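Chapter 4
The Work Table

Before You Start

You'll need a table for this chapter. Any table you have regular use of will do, as long as you can sit or stand at it for 30 minutes without someone wanting to eat on it. You'll also want a soft cloth, a bowl of warm water with a drop of dish soap, a dry towel, and one container with no lid. Have your notebook from Chapter 3 close by but off the table, please. On a chair is fine.

If you skipped Chapter 3, you can still read this one, though I'll be using the words "home," "guest" and "lodger" for objects and you may wonder what I'm going on about. Quick version: a thing at home lives where it is. A guest is there for the job you're doing now and leaves when the job is done. A lodger came as a guest and stayed.

Tables collect lodgers faster than any other piece of furniture I know. Shelves are slower, drawers fill up out of sight, but a table is flat, it's at hand height, and it's usually right on the way to somewhere else. You come in with your arms full and there it is.

4.1 What a Table Is For

I learned on a long pale wooden table in Room 51 of the old Murthy building, where I taught the first version of this course. I was young and very proud of my labels. I had labels for everything! And at the end of each class I'd look at that table and see tape rolls, pens, somebody's gloves, a stack of handouts nobody had picked up, and I'd slide the whole lot to one end and call it tidy.

It took me an embarrassingly long time to see what was wrong with that. The things at the far end were still on the table. The next class had a shorter table than we'd had, the one after that had a shorter one still, and by March we were all working elbow to elbow in a space you could have covered with a bath towel.

So the first idea in this chapter is a plain one. The top of a work table has no homes on it. Everything on top is a guest. If you want something to live at the table, it can live under it, beside it, on a hook at the end of it, or in a container that gets lifted off when you're done. I know this sounds strict. We'll loosen it in 4.4, when we get to lamps and other heavy things that really can't be carried around.

Look at the top of your own table now, from low down, with your chin nearly level with it. Do this before you clear anything, and then again after. Light coming across a surface shows you crumbs and rings that you'd never catch from standing height. Pale wood is very good for this. Dark wood is kinder to your feelings and worse for your cleaning.
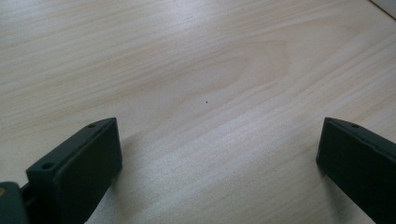
Heather Ashby wrote back on the draft of this section that she thinks I've got it the wrong way around: a table with nothing living on it makes her anxious, she says, and she never starts a job on one. She keeps a pencil cup and a small tray on hers at all times, and she wants it known that her table gets wiped every day regardless, with the cup and the tray lifted and put back.

I've left my version in, but I think hers is perfectly workable, and I'd like you to try both. The test is the lifting. If you pick up the cup every time you wipe, the cup is fine where it is. If you wipe around it, go and look underneath, and then we'll talk.

4.2 Clearing in One Pass

Most people clear a table by starting with whatever annoys them most. Then they carry that thing to another room, find something annoying in there too, and the table waits. I did it myself only last week with a roll of tape and ended up reorganizing a hall closet.

For the exercises in this book we stay at the table. Work from the side farthest from the door toward the side nearest it. Pick up each thing once and put it in your open container, on the floor, or in the trash. You aren't deciding anything much yet. The deciding happens in 4.3, on a chair, with a cup of tea if you like, once the top is clear and wiped.

A few notes from the classes, in no special order:

Paper goes in flat and all together. Don't read it. I mean this. Reading one sheet of paper is how a short job turns into an afternoon.

Small loose stuff (screws, clips, coins, the caps of things) goes in a mug inside the container, or you'll be fishing for it later.

Anything wet or sticky gets its own spot on the towel.

Anything that belongs to another person goes on a chair, together, where they can see it. Don't put it away for them. They'll look for it where they left it, and then they'll look for you.

Once the last item is off, wipe with the grain if your table has a grain. Long strokes, full width, and overlap them a bit. Wring the cloth out well first, as hard as you can manage, then dry right behind yourself with the towel. Wood and wood-look tops both dislike standing water, especially along the seams and the edges. Finish with your palm. Run it over the whole top, slowly. Your hand will find grit that your eyes went right past, and it's a nice feeling too, a clean table under your hand - I still enjoy it after all these years.

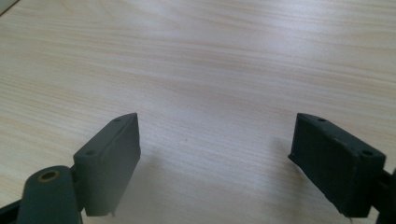
Now leave it alone for a little while. This is the part students fight me on. They've cleared a good wide surface and they want to fill it right away with the next project, and I understand that, I really do. But walk around it first. Sit on the side you don't usually sit on. Notice where you reach when you go to put something down without thinking, and mark that spot in your notebook with a quick sketch of the tabletop. We call it the landing spot, and nearly everyone has one. Mine is the corner nearest the kettle.

You'll use your sketch again in Chapter 7, so draw it large enough to write on. If you're following along with the Listix worksheets, there's a printed outline on page 211 of the workbook that you can copy as often as you want. It shows a plain rectangle, and if your table is round or has curved ends, just draw over it.

4.3 The Open Container

I've been asked about containers more than any other subject. When we ran this course through Plotitell we had more than 500 letters and messages, and I'd guess the bulk of them came down to the same question: which box should I buy?

My answer is to wait. For this chapter use one you already own. It should have no lid, it should be light enough to lift with one hand when it's full, and it helps enormously if you can see through the sides. A bin you can see into gets emptied. A bin you can't see into gets pushed under something and turns up again when you move house.

Clear plastic and acrylic both do the job. They pick up reflections, which can make the contents a bit hard to read under a bright lamp, so turn the bin until you can see in properly. A slanted or lowered front is handy when the bin sits on the table while you sort, as your hand goes in from the front and you don't have to reach over a high wall. Set it to one side of you, the side of your stronger hand, and leave the middle of the table for the sorting itself.
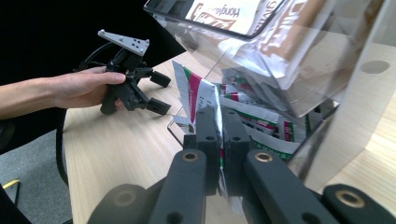
Page last changed: Fri 9 August

Sort from the bin in handfuls. Take out a handful, spread it in front of you, and give each thing one of our three words. Homes and lodgers are the easy ones. Guests are trickier, and you'll be tempted to call half the bin guests. Ask yourself which job the thing is here for and say the job out loud. "This tape is here for wrapping the Ula parcels." Fine, that's a guest, and it can wait on the chair until you wrap the parcels. If you can't name a job, it's a lodger, and it goes on the floor pile to be walked home at the end.

Then take the bin off the table. An empty bin left standing on a work table has a way of filling itself up again by dinner time.

Exercise 4A

Clear, wipe and dry your table as in 4.2. Make your sketch and mark the landing spot. Sort your bin as in 4.3 and write down only the lodgers, with a note beside each one saying where it should have been. Keep the list. Leave the table as it is overnight, and in the morning, before anyone has breakfast, mark on the same sketch anything new that has arrived and where it landed. Use a different color of pen.

Bring the sketch with you to 4.4, where we'll deal with lamps, sewing machines, and the printer.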